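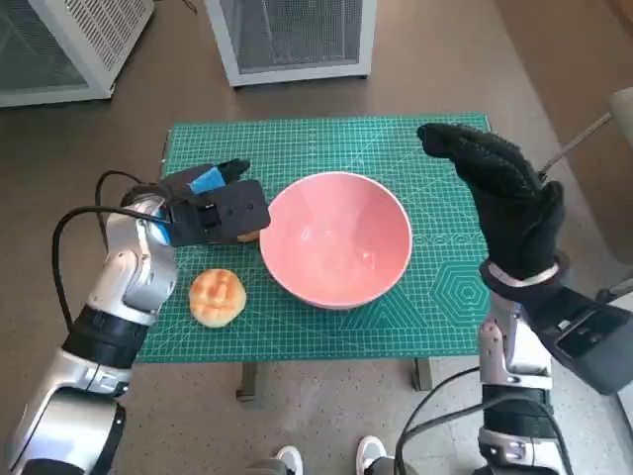
¿Base de corte para manualidades en la mesa de la merienda?

Cecilia Dramani
13 de febrero de 2018

Hola a todos, y perdonad de antemano el rollo, que me conozco. Tengo una mesita pequeña en la que por la mañana corto tela y cartulina y por la tarde se merienda. La tengo cubierta con una base de corte verde, de las autocicatrizantes con la cuadrícula blanca, que me tapa el tablero entero y me ha salvado la mesa más veces de las que puedo recordar. El caso es que quitarla y ponerla cada día es un fastidio y al final la dejo siempre puesta. El bol rosa va encima, los platos también, y más de un panecillo acaba apoyado directamente sobre la base, con su corteza brillante tan bonita y a saber qué pelusas por debajo.

Mi hermana dice que eso es una guarrería. Yo la limpio con un paño húmedo, pero no sé si basta, y tampoco sé si este material aguanta el zumo de la fruta o si se va a quedar manchado y pegajoso para siempre. ¿Alguien la usa así? ¿Con qué la laváis? La mía es una Flasico, por si sirve de algo, y ya no conservo el cartón con las instrucciones. ¡Mil gracias!

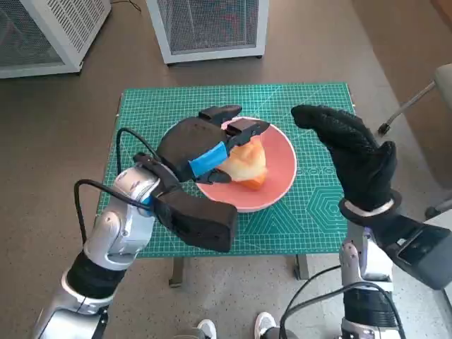 Senyo Gbeho

Cecilia, yo llevo años cosiendo en la mesa de la cocina, así que te entiendo perfectamente, y te diría que distingas entre apoyar vajilla y apoyar comida. Con la vajilla no veo ningún problema: un plato redondo como el rosa, con su trozo de lo que parece fruta dentro, puede estar encima de la cuadrícula toda la tarde y el jugo se queda donde tiene que quedarse. El pan suelto es otra cosa. Estas bases se cierran después de cada corte, pero en las rayitas se mete pelusa, polvo de goma, restos de cola, y eso no sale del todo con un paño. Ponle siempre un plato debajo, aunque sea pequeño, y ya está.

Para lavarla, agua templada, una gota de jabón de fregar y una esponja blanda, frotando en círculos. La aclaras con otro paño y la secas enseguida, siempre tumbada. Nada de agua caliente, por favor – yo metí la mía en la bañera con el agua casi hirviendo y se me combó de tal manera que no volvió a quedar plana ni con dos enciclopedias encima. Tampoco la pongas al sol de la ventana ni le plantes la tetera recién hecha.

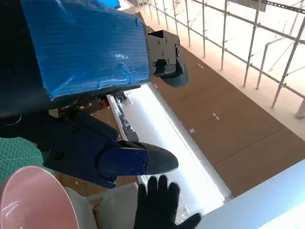
Y lo de quitarla cada día, pues mira, depende de lo que te pese la conciencia. Yo lo resolví con un mantelito de hule cortado a medida, que enrollo cuando voy a coser y extiendo cuando hay merienda. Se tarda nada y las migas se sacuden por la ventana (con permiso de los vecinos de abajo). Si además quieres darle a tu hermana una alegría, compra una segunda base para cortar y deja la vieja solo para la mesa.

Gifty Ametepe

Yo paso un paño con vinagre y listo. Nunca me he puesto mala.

Jonatan Nygård

De acuerdo con casi todo lo de Senyo. Añado una cosa sobre las manchas: la fruta de color fuerte, tipo papaya, melocotón muy maduro o remolacha si os da por ahí, hay que limpiarla en el momento. Si se seca, un poco de bicarbonato con agua, hecho pasta, diez minutos y esponja suave. Prueba antes en una esquina, que en alguna base las líneas impresas se van borrando y luego no hay quien mida un dobladillo.

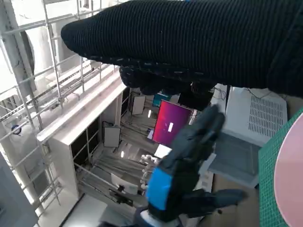 Mira también que los bordes no te sobresalgan mucho del tablero. Si asoman un dedo no pasa nada, pero con más vuelo se van doblando cada vez que alguien apoya el brazo, y los vasos que quedan cerca bailan. A la mía le puse cuatro trocitos de cinta de doble cara en las esquinas, de la que se despega sin dejar rastro, y no se ha vuelto a mover. Cuando la levanto para limpiar aparecen migas de épocas remotas, así que hazlo de vez en cuando aunque por encima se vea impecable.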